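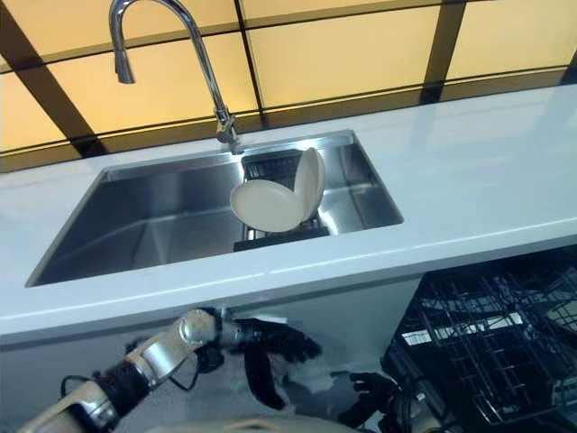
What did the open day in July set out to show?

It was meant to show funders and local partners how far the two-armed robot has come with kitchen work, in a kitchen at normal height with ordinary plates, and to let them ask the team about the parts that are still slow.

Progress report to Roria, July
Prepared by Iulian Avram, project lead, Wadent home assistance project

1. Summary

The open day planned under the second stage of the grant took place in July at our site on Oprea Street. Doors opened at 10 a.m. and the last demonstration ended at 3:30 p.m. Guests came from two housing associations, the technical college and the Roria program office. We ran the dish task in the morning and again after lunch, and kept the middle of the day for questions and a tour of the workshop.

The work is on schedule except for the gripping tests with wet dishes, which are covered in section 4.

2. What was demonstrated

The task was moving plates between the sink rack and the dishwasher. We chose it because it was named in the original proposal and because most visitors do it at home and can judge it for themselves. The robot has a multi-fingered hand on each arm, and the dishwasher door and rack were open at the start of each run.

The morning runs used plates only. In the afternoon we added bowls at the request of one of the housing associations. The bowls took longer. On the first afternoon run the robot set a bowl against the side of the rack instead of between the tines, and the operator stopped it and started again. We left this in the program and talked it through with the guests, who had questions about what happens when nobody is there to press stop. Our answer was that the present system is not meant to run without an operator and that this will remain so through the end of the grant.

3. Feedback from guests

Comment cards were handed out at the door. The points that came up most:

Speed. Several people wrote that they would not have the patience to wait. We agree that it is slow and have not made speed a goal for this stage.

Noise. Fewer complaints than we expected. One guest asked whether the arm motors could be heard from a bedroom next door. We have not measured this and will do so before the next report.

Space. The housing associations pointed out that many of their kitchens are narrower than ours, and that an open dishwasher door can block the whole aisle. They offered to send floor plans. We have received the first set.

The college would like to place students with us in the fall. Terms are being discussed.

4. Delays

The wet dish tests were due to finish before the open day. They have been held up by a late delivery of replacement finger covers from Taroda. The covers have now arrived, and testing has started again. We expect to close this item in the coming quarter without changing the end date of the stage.

5. Spending

The open day cost $3,718, covering catering, printed material, the hire of chairs and screens, and overtime for the technical staff. This is within the amount set aside for public events. Receipts are filed with the quarterly accounts. There was no spending on new equipment in this period.

6. Next steps

Finish the wet dish tests and send the results to Roria as a separate note.

Measure noise in the kitchen and in the room next to it.

Mark out a narrower aisle on the floor, using the plans from the housing associations, and repeat the plate task inside it.

Agree on a date for the second open day. We would prefer a smaller group next time, as people at the back had trouble seeing the hands during the afternoon runs.

Questions about this report can be sent to Iulian Avram at the Wadent office.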